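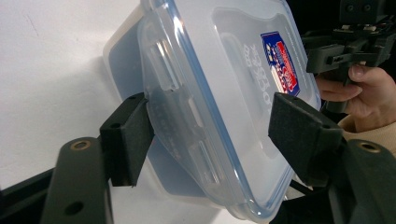
Ticket 561 – Stillow recipe box: shopping list doubles quantities after sync
Status: Resolved
Opened by: Lieselotte Hagedorn
Product: Stillow for tablet and phone
Handled by: Momine support desk

Original report

Hello! First of all, I love Stillow and have moved my whole kitchen into it, including my grandmother's handwritten cards, so please read this as a message from a fan. Since the November update my shopping list has been doubling things. I plan the week on my tablet, then open the list on my phone in the shop, and the phone asks for twice as much of everything. Last week I came home with enough leeks for a school canteen. We had leek soup, leek tart and leeks with mustard (very good, I'll share that one).

What I've tried so far:
Closed and reopened the app on both devices. No change.
Signed out and in again on the phone. List was correct until the next sync, then doubled.
Deleted the week plan and made a new one. Doubled again.

The tablet always shows the right amounts. The phone doesn't.

Reply from support

Hello Lieselotte, thanks for such a clear report, and we'd love the mustard recipe. Could you tell us which shop layout you use on each device? It's under Settings, Shopping, Aisle order. Please also check whether "Merge lists from this household" is switched on.

Lieselotte Hagedorn

Tablet: aisle order is Lammers. Phone: aisle order is Standard. Merge is on for both. I set up the Lammers order myself because their shop puts the eggs next to the baking things and I was forever walking back for them. It's a brilliant feature, by the way.

One more thing I noticed on Saturday while cooking ahead. Not everything doubles! Salt and bay leaves were fine. Flour, leeks, butter and cream were all wrong. I think it only happens to things with an amount next to them. My recipes say "salt" and "bay leaf" with no number.

Reply from support

That's a really useful find. We copied your set-up here and got the same result on the second sync. With merge switched on, the phone treats a list in a different aisle order as a separate household list, and adds the two together. Items with no amount are simply matched by name, so they stay as they are.

Could you try this, in this order?

1. On the phone, switch Merge off.
2. Change the phone's aisle order to Lammers.
3. Open the week plan on the tablet and tap Rebuild list.
4. Wait for the green tick, then pull down on the phone to refresh.
5. Leave Merge off for now.

Your recipes and notes won't be touched by any of this.

Lieselotte Hagedorn

It works! I had 14 items on the tablet and 14 on the phone, all with matching amounts. I then added two onions on the phone, and the tablet showed two onions. Never been so pleased to see onions.

Small hiccup at step 3: Rebuild list was greyed out until I closed the recipe I had open. Might be worth putting in the help page.

Does leaving Merge off mean my husband can't add things? He uses the old Koltex phone and only ever adds biscuits.

Reply from support

He can still add biscuits. As long as he's signed in to your household account, his items go straight on to the shared list. Merge is only needed when two people keep separate accounts.

We've added your note about the greyed-out button to the help page and passed the fault to the developers. The fix will go into the next update, and you can switch Merge back on after that if you want it.

Lieselotte Hagedorn

Biscuits have arrived on the list, so I can confirm that part too. Thank you both, this was quick and friendly and I'm very happy to have my list back. Please close the ticket. Leeks with mustard to follow – I need to work out the oven time properly, my card only says "until nice".

Ticket closed by support. Linked to known fault: merged lists with different aisle orders.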